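Workshop Tips: Trying Out Grippers and Cameras on a Small Bench Arm

If you have a small servo arm at home and more than one gripper to bolt to it, sooner or later you want to know which is better for the jobs you have in mind. These are the habits that have saved me the most time. They apply to any desktop arm with a swappable end, and most of them cost nothing.

Pick the objects before you pick the gripper

Go through the kitchen and take things you would really want moved. A paper cup, a plastic bottle, a tea towel, a wooden spoon and a box of tissues cover most of what goes wrong. Paper cups show you right away if the closing force is too high. Tall bottles show you if the jaw opens wide enough and if the wrist can hold level. The tea towel is the hard one, and I leave it for last.

Keep the same objects for the whole comparison. If a cup gets crushed, replace it with one from the same sleeve. I once changed to a thicker cup halfway through and had to throw out an afternoon of notes.

Weigh anything you plan to lift. Kitchen scales are good enough. My spoon is 27 grams and the tissue box is 229, and those two make a decent light and heavy pair. A full water bottle came out at 1231 grams, more than my arm should be asked to lift, so it only gets used for reach and clearance.

Mount the gripper the same way each time

Put a pencil mark on the wrist bracket and another on the gripper plate, and line them up whenever you swap. A couple of degrees of twist at the wrist is enough to make one jaw touch first.

Tighten the screws by hand, run the wrist through its full travel, then tighten again. Don't use thread locker until you have settled on a gripper. Keep the screws for each one in its own jar lid or egg cup with the gripper's name on a piece of tape.

Sort out the cable before anything else

More of my failed tries came from cables than from jaws. The cable has to be long enough for the wrist to turn both ways and short enough not to snag on what you are picking up. I leave a loose loop at the wrist and check it at the lowest position the arm will reach, because that is where a loop tends to get in the way.

Move the arm by hand with the power off and watch the loop the whole time. If it brushes the table, take up some slack with a hook-and-loop tie. Zip ties work, but you will be cutting them off again at the next swap.

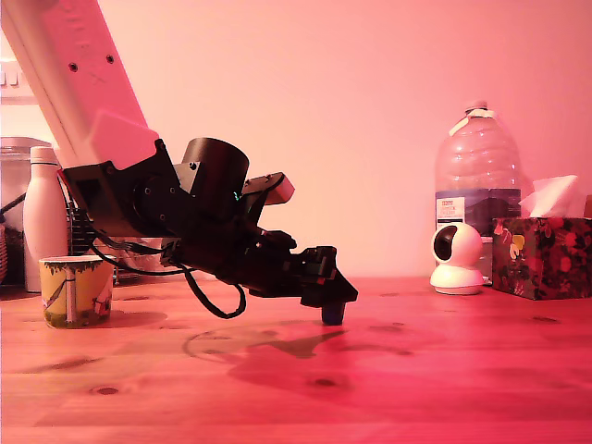
Low over the table with the blue finger pad on, camera off to the right.

Set the height with a sheet of card

To find the lowest safe position, lay a piece of cereal box on the table and bring the finger down until the card drags slightly when you pull it. Save that position, then raise the arm by one more card's thickness. Do this again for every gripper, even two of the same model. The Sarovex jaw I use hangs lower than the Hoxha one, and the first time I swapped them without checking I put a dent in the table.

Soft pads squash. Check the height once with the jaw open and once with it closed on something.

Finger pads are worth trying before a new gripper

A change of pad made more difference for me than a change of gripper. The bare plastic jaws on the Hoxha slid off the tissue box more often than they held it. With a rubber pad on, the same jaws held it 27 times in 70 tries. After I wiped both the pad and the box with a damp cloth and let them dry, that went up to 58 in 70. Dust is the main enemy.

Some things to know about pads:

Double-sided tape is fine for a test and will creep after a day or two. Glue the pad on once you know you want it.

Wipe pads before each session. Don't use cooking spray, furniture polish or anything else oily near the bench.

Cut pads a little short of the jaw tip if you need to pick up thin things. A pad that sticks out past the tip folds under.

Choosing a place for the camera

A small home security camera is good enough for watching tries back later. Set it at table level, to the side of where the jaw comes down, so you can see the gap between the pad and the object. Looking straight down hides the gap behind the wrist.

Mark around the base of the camera with masking tape. It will get bumped, and with the tape down you can put it back without thinking. My friend Krešimir Hodžić screws his to a board, and then clamps the board. I have not needed to go that far.

Don't use a table-level camera to steer the arm in real time if it sends its picture over the home network. Mine runs late enough that the arm has finished moving before I see it start. For steering, use a wired camera or stand there and look.

Lighting

Colored lighting is worth one session of its own. If your controller uses a camera to find things, anything trained in plain daylight may lose them under a red or pink lamp, and it is better to find that out early. Save the light setting with your notes. For everyday comparisons, pick one light and leave it alone.

Shadows matter too. The arm's own shadow falls right where the jaw is going, and some controllers will go after the edge of the shadow. Move the lamp to the other side and try again before you blame the software.

Comparing controllers

I have used two, the Zernbridge and the Arnus. Both run the same servos. The Zernbridge is smoother on slow moves and takes longer to start up. The Arnus lets you set a limit on closing current for each object, and for paper cups that settled it for me. With the limit set low, it stops when the cup gives. The Zernbridge has one limit for everything, so you either crush cups or drop spoons.

When you compare controllers, keep the gripper, pad and objects the same and change only the controller. Copy your saved positions over by hand and check each one at slow speed. The two count joint angles from different zero points, and a position that was over the table on one can be inside it on the other.

Panagiotis Stoyanova wrote in to say that the Arnus limit drifts as the servos warm up. I checked in May and got the same thing. After nearly 70 minutes of steady use, the cup setting was letting things slip. Turn it up one step, or let the arm rest while you have lunch.

Keeping notes

A school notebook is enough. For each try, write down the gripper, pad, object, light, and one word for the result. I use "held," "slipped," "missed" and "crushed." Write it right after the try. If you wait until the end of the session you will remember the bad ones and forget the dull ones.

Do at least 20 tries per object before you decide anything. Five good picks in a row mean very little.

Around the table

Keep drinks with their lids on, and keep anything made of glass out of the arm's reach. Find the farthest point the jaw can get to and run a strip of tape around it in an arc.

Put the power switch where your other hand rests. Mine is on an extension cord with a rocker switch, taped to the front edge of the table.

If the table is bare wood, a clear desk mat will save the surface. Redo the card test after you put it down, and tape the corners so it doesn't shift under the pad.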